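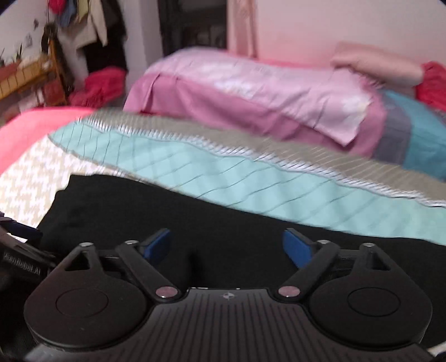
Black cloth laid out on a bed, slightly wrinkled.

FOR IMMEDIATE RELEASE
February 2018

Astia opens linen and laundry room in Trernness

Doors open this month. Bed covers, throws, plain dark cloth by the yard, 119 lines to start. Folding and pressing done on site, 8 hour turnaround on most orders. Floor space 2,000 square feet, shared with Liapis bedding. Wholesale enquires welcome, small hotels especially. Price list on request from the Bratau office, samples to folow.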